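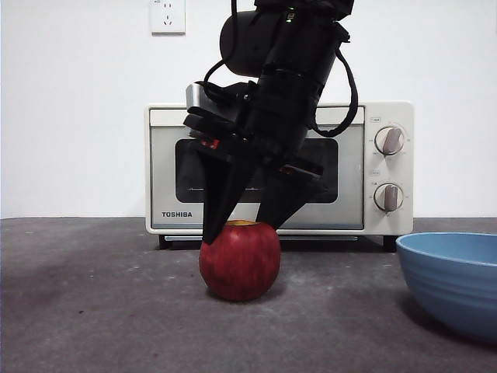 Jinlong Guo
Técnico de mantenimiento, célula de manipulación

2 ene 2018

Primer día después del parón y el manual de Grukthorpe sigue diciendo que la célula «no requiere ajuste entre revisiones». Lo he vuelto a leer con el café en la mano. La revisión toca cada 1.000 ciclos, según ellos, y ayer mismo el contador marcaba 567 cuando Brunetti apuntó en la hoja que el dedo izquierdo llegaba bajo. Así que o el dedo no ha leído el manual o el intervalo está puesto por alguien de ventas.

He empezado por la pinza. Las puntas son largas y acaban finas, muy bonitas en el catálogo, pero con un desvío mínimo en el bloque de montaje la punta ya se va a otro sitio. Aflojé, limpié el asiento, volví a apretar siguiendo las marcas rojas. Lo de las marcas rojas tampoco me convence: son pequeñas, y con la muñeca inclinada las ves distintas según te pongas a un lado u otro de la mesa. Su dice que exagero. Puede ser. Le pedí que las alineara él a ojo y después yo, y no coincidimos, así que lo dejo escrito por si alguien quiere discutirlo en julio.

Luego los cables. El del lado derecho de la muñeca hace un bucle grande y a mí esos bucles me ponen nervioso. Según Grukthorpe hace falta esa holgura para el giro completo. De acuerdo, pero en esta tarea el giro completo no lo usamos nunca, y el bucle baja por delante de la esquina del horno cada vez que el brazo se acerca. He pasado la mano por toda la funda buscando rozaduras y no he encontrado ninguna. Lo miraré otra vez dentro de 500 ciclos, diga lo que diga la tabla. El cable fino del otro lado lo he dejado como estaba.

Después retiré los brazos a reposo para comprobar las referencias de la mesa: el horno contra la pared, la manzana delante, el cuenco azul a la derecha. Parece una tontería de preparación y es donde se nos va media mañana. Nadie fija el horno. Está apoyado en sus patas cortas y ya está, y luego nos extrañamos de que las posiciones enseñadas se desvíen. 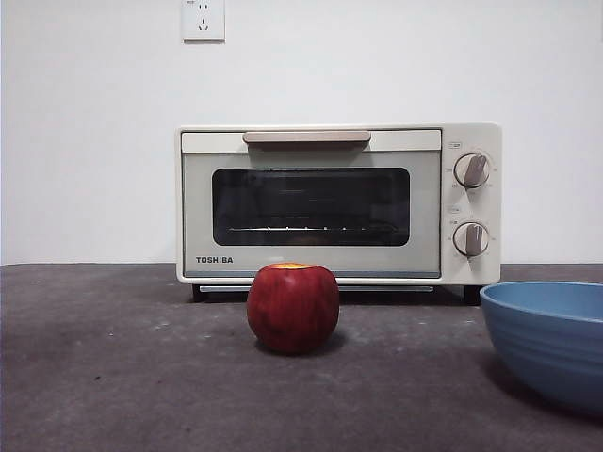 Propuse hace tiempo unos topes detrás de las patas. Me contestaron que el sistema de visión de Kuleck compensa cualquier desplazamiento. Cualquiera, ponía en el correo. Pues hoy he movido el horno un dedo hacia la izquierda, a propósito, y he lanzado la aproximación a velocidad reducida: el brazo paró solo, con error de alcance. Parar está bien, prefiero eso a una puerta doblada, pero compensar es otra cosa. Captura del error guardada y enviada a Kuleck. Supongo que me dirán que actualice.

Otra cosa que nadie mira: los mandos del horno. Si uno queda girado de la sesión anterior, al brazo le da igual, pero a la comparación con la imagen de referencia no. Lo he añadido a la hoja de arranque, a boli, debajo de «paro de emergencia comprobado». Brunetti ya me ha preguntado si también hay que apuntar cómo está puesta la manzana. Lo decía en broma y yo no estoy tan seguro.

Por la tarde, prueba con los dos brazos y el cuenco. La puerta se revisa abierta del todo: bisagra, tornillos del marco, el labio del borde. Apreté los tornillos uno por uno. La rejilla, en su sitio. 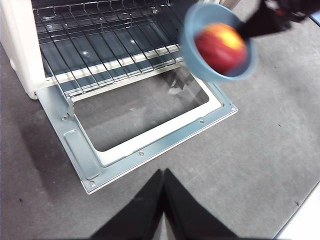
Cuenco azul con la fruta dentro, sujeto por el borde, y la puerta del horno abierta.

No me gusta coger el cuenco por el borde. Toda la carga queda a un lado y la pinza trabaja torcida, y luego vienen las preguntas sobre por qué el dedo llega bajo. Su defiende que es la única toma que deja libre la boca del cuenco. Le he dicho que me lo enseñe con números antes de que lleguemos a los 3.000 ciclos y tengamos que pedir dedos nuevos.

Pendiente para mañana:
– repetir el cero del dedo izquierdo en frío, antes de lanzar nada
– cinta en la mesa para la posición del horno (provisional, ya sé)
– reclamar a Grukthorpe la tabla de pares de apriete, la que mandaron es de otro modelo

La luz verde del brazo estaba encendida cuando me fui – lo anoto porque la última vez dijeron que la había apagado yo.

Entradas recientes
El misterio del error de alcance
Cambio de dedos, segunda parte
Brunetti y la hoja de arranque
Lo que Kuleck llama calibración automática

Contacto | © 2018 Jinlong Guo | Volver arriba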